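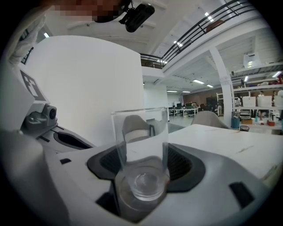 Clear plastic cup, upright, tapering toward the base.

Reusable Drinkware and Mezzanine Area Inspection
Site: Somitz, upper floor
Inspector: Kamlesh Dubey
Period: July 2025
Form 38, revision 2

Ratings: S = satisfactory, C = correct before next inspection, R = remove from use, N = not checked.

Drinkware

1. Cups stored upside down on a clean shelf liner. C
Comment: Liner is stained at the back corner. Replace it. Cups on the lower shelf were stored rim up and have been sent for washing.

2. No glass drinkware on the upper floor. S
Comment: One glass tumbler was found at the December inspection. None found this time.

3. Stock agrees with the issue sheet. C
Comment: Issue sheet shows 178 cups. The last delivery from Prydderch was not entered. Enter it and initial the line.

4. Clear cups: rim, wall and base examined against a light background. S
Comment: Run a gloved finger around the full rim. Look through the wall at a straight edge and turn the cup slowly. A curved wall will bend the outline of anything behind it, so a distorted view alone is no cause for rejection. A crack stays in the same place on the cup as the cup is turned. The base is thick and shows concentric rings of light. Do not record these as crazing.

5. Cups with cracks, chips or a rough rim discarded. R
Comment: Three cups from the Groluvham batch removed for rim chips. Marked with tape and placed in the reject bin.

6. Cups free of odor and detergent film. S

7. Dishwasher rack pegs intact. C
Comment: Two pegs have lost their coating. Order caps. Do not load cups over the bare pegs.

Mezzanine and seating

8. Railing secure, horizontal bars free of movement. S
Comment: Checked by hand at each post. Black finish is worn near the stair head, cosmetic only.

9. Nothing stored or hung on the railing. S

10. No open drinks set down at the mezzanine edge. C
Comment: Drip marks on the floor below. Repeat the notice to all shifts.

11. Lights under the mezzanine working. S
Comment: Diffusers need dusting at the next cleaning.

12. Office chairs: backrest locks, casters roll freely. C
Comment: One gray chair has a slow gas lift. Tagged. Sendville to quote for the part.

13. Exposed ceiling beams free of loose fixings. N
Comment: Lift not available. Carry over.

14. Load plate legible at stair. S
Comment: Reads 2,000 lb. Cleaned during inspection.

Open actions: items 1, 3, 7, 10, 12, 13. Item 5 closed on site.
Copy of this form to be kept in the folder by the stair door.
Signed: K. Dubey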